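Teaching a Sorting Task by Hand: Collecting Demonstrations for the Urkach Arm

Project report, submitted 31st December

Summary

In this project I studied how a robot arm can learn to put small household things into a bin when a person shows the task by hand. The robot is not present when the task is shown. The person holds a gripper tool with a camera on it and does the work directly. I also recorded the same task by remote control, so that I could compare the two ways. In total I kept 295 demonstrations for training. The report explains the setup, the recording steps, the problems I had, and the first results on the arm.

1. Background

Our laboratory course uses the Urkach arm, a small arm with six joints and a gripper with two fingers. Before this project, the students controlled it with the Rikivari remote controller. The controller works well for large motions. For small objects it is slow, and the operator does not feel when the fingers touch something. In March I tried to pick up a pencil sharpener with it for a whole afternoon and I succeeded only a few times.

My supervisor suggested that I try a hand-held gripper. The fingers have the same shape as the fingers on the arm, and the camera sees the fingers from the same side. For this reason the pictures which the robot receives later should look similar to the pictures which were recorded by hand. I wanted to know if this is enough for a simple task in a normal room with normal things in it.

2. The task

The task is to take one object from the table and release it inside a storage bin. A demonstration starts with the gripper open above the table and finishes with the gripper open above the bin. Only one object is moved in each demonstration. Other things stay on the table and the model must learn to leave them alone.

I did not want to use a clean laboratory bench. A bench has one color and almost nothing behind it, and a model that learns there often fails in a home. So I recorded on wooden tables at home, with the usual things left standing at the wall. The set of objects has 16 items. Most of them are light: small boxes, battery packages, toys and soft things.

3. Recording by hand

3.1 Preparation

I start the Skurnard recording program and wait until the camera signal is stable. Then I close and open the fingers fully two times. The program uses this to find the width of the opening. If I forget this step, the width is wrong in the whole session and the data cannot be used. It happened to me once and I lost a morning of work.

3.2 Approach and grasp

I move the tool slowly toward the object and keep the camera pointed at the table in front of me. The object should be visible before the fingers reach it. With flat boxes I place one finger on each narrow side and close until the box does not slip. A thin box can turn between the pads if it is held too near to one end, so I try to take it close to the middle.

3.3 Transport

After the grasp I lift the object and bring it toward the bin. The bin must come into view early, because the model has to decide the direction from the picture. At this point of a demonstration with a battery box, the camera has both the box between the fingers and the open bin on the table behind it.
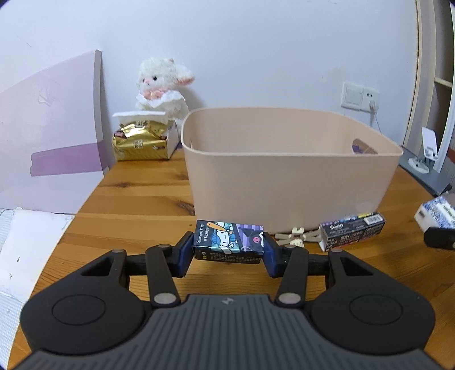
3.4 Release

I open the fingers above the bin and hold the tool still for a moment. In the first recordings I pulled the hand back too quickly, and the model learned to go away before the object was free. After I added the short pause, this error became rare.

4. Recording by remote control

For the comparison I used the Rikivari controller with the arm fixed to a table in the laboratory. The same task was done with the same objects. One demonstration by remote control took me about 18 seconds, and by hand it was much shorter. The motion by remote control was also less smooth. It has many small stops where I was checking the position of the fingers.

There is one advantage of remote control which I must mention. The arm can only do motions that are possible for it. By hand I sometimes turned my wrist in a way that the arm cannot copy. These demonstrations had to be removed later, with a filter written by the Hamdy student group from the year before.

5. Results on the arm

I trained one model with the hand recordings and one with the remote recordings. The first model was better with boxes and worse with soft toys. I think the reason is that I pressed soft toys with different force each time, and the camera does not measure force. The second model was slow, but it was careful near the rim of the bin. The first model touched the rim several times, mostly when the bin was far from the arm.

When I moved the bin to a new place on the table, the first model still found it in most of the trials. The second model often went to the old place. All my remote recordings were made with the bin in only 2 positions, so the comparison is not completely fair on this point.

6. Problems and next steps

The light in the room changed much during the day, and the recordings from the evening are darker. I did not correct this. Also, all demonstrations were made by one person, and I am right-handed. A left-handed person would probably come to the object from another side.

In the next term I would like to record with more people and to put a simple force sensor behind the finger pads. I would also like to try the task with a lid on the bin, which needs two grasps in one demonstration. The recordings and the training settings are stored on the course server in the Urkach folder.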